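作業ノート 2025-10-18 布たたみ台

土曜なので誰もいない。静かで助かるが、アームが立てる音だけがやけに響く。午前は校正、午後は白い布。以下、来週の自分と、このノートを読まされる人たちへ。

まず現状の数字。今の重みで通しの試行を88回。手前から奥へつまみ上げて、半分に折って、もう一度折って、カゴに入れるところまで人の手なしで行けたのが6回。6回である。先週の打ち合わせで「タオルはもうできる」と言った手前、この数字はしばらくノートの中で寝かせておきたい。厚手のタオルについてはあの発言は今も正しい。問題は薄い布のほうで、薄い布のことはそのとき訊かれなかった。

学習データは全部で2,686本、うち薄い布が654本。比率としてはそれほど悪くないと思っていたが、見直すと654本の大半が柄物か色物だった。白い台に白い布を置いたものがほとんど入っていない。集めた時期が3月で、そのころは台に灰色のマットを敷いていたのを忘れていた。マットを外したのは自分である。毛羽がつくから、という理由が当時の欄外に自分の字で残っている。

午前の校正メモ
・左右の手先位置のずれは許容内。ただし右は、いちど原点に戻してから測ると値が少し動く。戻す前に測った値と混ぜないこと。
・紫のケーブルの遊びが左は多すぎる。外へ大きくふくらんで台の縁を越えるので、いつか何かに引っかかる。短くすると今度は手首を返したときに突っ張る。クリップで一か所留める案があるが、留める場所を決めるのが面倒で、今日も決めなかった。
・指先のゴムはまだ換えていない。Pimholmに頼んだ分がまだ来ない。催促のメールを書いて、下書きに入れて、そのまま。

午後、白い布

観察その一。角が見えていない。
人間なら、布の端は手でなでればわかる。うちのシステムは影と輪郭の薄い線を頼りにしているので、奥側の縁が台の色に溶けると、角の推定が平気で布の外に出る。外に出た推定に従って指がまじめに降りていき、台をつまもうとする。台はつまめない。つまめないのに把持成功の判定が出ることがある。指が閉じきる手前で台の面に擦れて止まると、電流値が布をはさんだときとよく似るらしい。この判定のおかげで、午後の中ごろに、何も持っていない両腕が完璧なタイミングで空気を二つ折りにした。動作だけ見れば今日いちばんきれいだった。

観察その二。つまむ深さ。
薄い布は浅いと逃げる。深いと下の台ごと押すことになり、押された布が寄ってしわになる。しわができると輪郭の推定がしわのほうを縁だと思い込む。ここから先は一本道で、しわをつまみ、持ち上げ、たたみ、結果として「丸めたもの」ができる。丸めたものをカゴに入れた場合を成功と数えるかどうか。うちの基準では失敗。わが家の基準では成功。

観察その三。左右の足並み。
二本で同時につまむはずが、片方が先に持ち上げる。布の角がひとつだけ細く立って、もう一方がそれに引かれて少しずれる。ずれたぶん、遅れたほうの指は角から外れる。待ち合わせの処理は入っているのに、片方の把持判定が誤って早く出ると待たない。つまりその一の問題がここにも顔を出す。別の不具合だと思って午後の前半をまるごと使ったので、記録のために書いておく。別の不具合ではなかった。

試したこと
照明を片側だけ落とした。影が濃くなって縁は出やすくなるが、しわの影も濃くなる。差し引きで変化なしに見える。試行数が足りないので断定はしない。
つまむ前に布を軽く引いて張る動作を手書きで挟んだ。効いた。効いたが、張る動作そのものが角をつかめていることを前提にしているので、角を見失っている回には何もしてくれない。傘を持っているときだけ雨に強い、みたいな改良である。
Edmontの学習済みモデルに差し替えて同じ布を置いてみた。角の推定はうちのより落ち着いている。ただ動きが遅い。降ろしかけてためらい、戻り、また降ろす。途中でコーヒーを淹れに行き、帰ってきてもまだ最初の角の上にいた。ためらい方に妙に品があって、止めるのが悪い気がした。止めた。

カゴの件
白いプラスチックのカゴを奥の右隅に置いている。右腕からは近いが、左腕からは遠い。最後の「入れる」は今のところ右腕だけの仕事になっていて、左腕はその間、布を離したところで突っ立っている。縁に当たる失敗も多い。穴の並んだ側壁に指が触れるとカゴごと動き、動いたカゴの位置は更新されない。次の試行では、右腕がひとつ前の試行のカゴに向かって布を入れに行く。
底に面ファスナーでも貼れば動かなくなる。ただ、家のカゴは面ファスナーで床に貼ってあったりしないので、貼った時点で何を測っているのか怪しくなる。この議論は前にもやって、そのときは「貼らない」で終わった。今日は少し揺れている。

で、家事はできるのか
Benítezから、また例の問い合わせが来ている。Stondutportのリネン工場で、人手の足りない夜の仕分けとたたみを機械に任せられないか、という話。先方の書きぶりでは、もうほぼできるものと思っている。どこかの展示会の動画を見たのだと思う。動画では布が毎回きちんと広げて置いてあり、毎回同じ布で、毎回ちゃんと終わる。うちも動画を撮るならそうする。

返事の下書きを三度書き直した。いま残っている版はだいたいこうなっている。
厚手で、色がついていて、最初から平らに広げてあるものなら、人が横で見ていればたためます。薄手で白いもの、つまり貴社のシーツと枕カバーの大半は、まだ人の手のほうがずっと早く、ずっときれいです。山から一枚取り出して広げる工程は、現時点では着手していません。

最後の一文を書いて気づいたが、先方がいちばん機械にやらせたいのはたぶんその工程である。洗い上がりの山から一枚引っぱり出して広げるところ。たたむのは慣れた人ならあっという間で、つらいのは山のほうだ。自分の家でもそうで、たたみ終わらない理由の八割は、山に手をつけるのがいやだからだ。そこをすっ飛ばして「広げて置いてある布」から始めている研究が家事を名乗っていいのかは、週末にひとりで考えるには重い。来週、人がいるときに考える。

とはいえ進歩はしている、とも書いておく。去年の今ごろは角をつまむこと自体が珍しくて、つまめるたびに隣の部屋へ呼びに行っていた。今はつまめないと腹が立つ。腹の立つ水準が上がった。

失敗の分類について
今の分類表が細かすぎる。「把持前の滑り」と「把持中の滑り」を分けたのは自分だが、映像を見返しても区別がつかない回が多く、結局その日の気分で振り分けている。午後の後半は全部「滑り」にまとめた。前半の分をさかのぼって直すかは未定。直さないと集計が合わないので、たぶん直すことになる。
「空気をたたんだ」に当たる項目がなかったので、「空把持・動作継続」を新設した。略号はAIRにしたい。反対があれば月曜までに。

来週やること
・灰色のマットを探す。捨てた記憶はない。棚の上か、誰かの机の下。
・マットありとなしで同じ布、同じ置き方で比べる。照明はいじらない。今日みたいに二つ同時にいじらない。
・把持判定に電流以外のものを足す。指の開き幅を見るだけでも台の誤検出は減るはず。なぜ今まで見ていなかったのかは、過去のノートを探せば書いてあると思う。
・左ケーブルのクリップ。場所はもう適当でいいから決める。
・白い布のデータを追加。何本いるかは見当がつかない。654本が足りなかったことだけはわかっている。
・Pimholmへの催促を下書きから出す。
・カゴの中にあったオレンジの輪ゴムをどうするか。何度か底の模様として検出されているので取り除きたい気もするが、家のカゴの底にも輪ゴムくらいは落ちている。今日のところは入れたまま回した。条件の欄に「輪ゴムあり」と書き足しておいた。

追記。帰る前にもう一回だけ、と思って回した分は88回に入れていない。二回目の折りまで行って、カゴの縁に布をかけて終わった。濡れた手ぬぐいを干すときのあのかけ方で、乾かすつもりなら申し分ない。集計には入れないが、ログは残してある。非常停止を戻したか二度確認して、電源は落とさずに出る。月曜の朝いちばんに来る人は、腕を動かす前に原点を取り直してください。 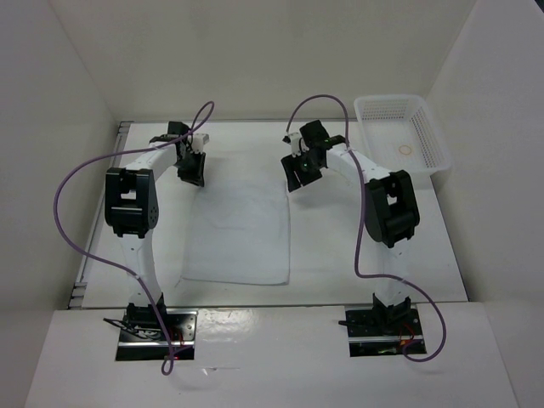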